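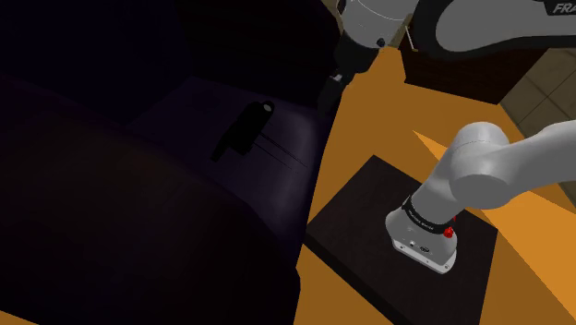 1/ Teleop in sim, notes from the Kelis build

Finished the first batch of hand-driven demos in the simulator this month. 500 attempted, 358 kept. Posting the details while I still remember why I set things the way I did.

2/ Setup

One arm on a square platform, orange work surface, gripper pointing down. Operator drives the end effector with a six-axis puck on the left hand and a foot pedal for open/close. No joint-level control. I tried it for an afternoon and the demos were unusable.

3/ Input scaling

Puck output goes through Gandov, our small teleop layer. Translation is scaled down hard near the surface and opens up with height. Rotation is scaled separately and has a dead zone, otherwise every push forward picks up a bit of roll.

4/ Dead zone is set per operator. Mine is wider than the default. I rest my wrist on the desk and it leaks into yaw.

5/ Viewpoint

Dark objects against a dark background are miserable to teach on. The fingertips disappear and you end up steering by the knuckles. I added a second view from the opposite side, and most of my missed grasps went away.

6/ The second view is for the operator only. It is not written to the log. If the policy can't have it at run time, it doesn't get it in training.

7/ What got rejected

Mostly pauses. If I stop to think for a couple of seconds mid-reach, the policy learns to stop there too, and it has no idea when to start again. Paststead trims idle at the start and end of an episode but leaves the middle alone. I cull those by eye.

8/ Second largest group: regrasps. I keep a regrasp if the first attempt was a clean miss and the recovery is smooth. I bin it if the object got shoved. Judgement call, and I have changed my mind on it twice.

9/ Logging

Joint positions, gripper width, commanded pose and measured pose, all stamped on the sim clock. Log both poses. The lag between them is small in free space and gets ugly in contact, and you will want to see it later.

10/ Longest kept episode is 1493 steps. I nearly dropped it for length. It has a good slow approach, so it stays until I see it hurting something.

11/ Kinesthetic teaching

Someone asked why not just grab a real arm and move it by hand. I do, for short motions. The colour cameras then record a person's forearm in every demo, so I replay the trajectory with hands off and log the replay. Twice the time per demo.

12/ Hand-guided paths are also jerkier than I expected at low speed. Joint friction makes you push in steps. A light low-pass filter fixes most of it, but check the corners afterwards or it will round them off into the table.

13/ Next

Another 100 demos with the start pose randomised, then a first training run on Ban. Pedal needs a new spring before any of that.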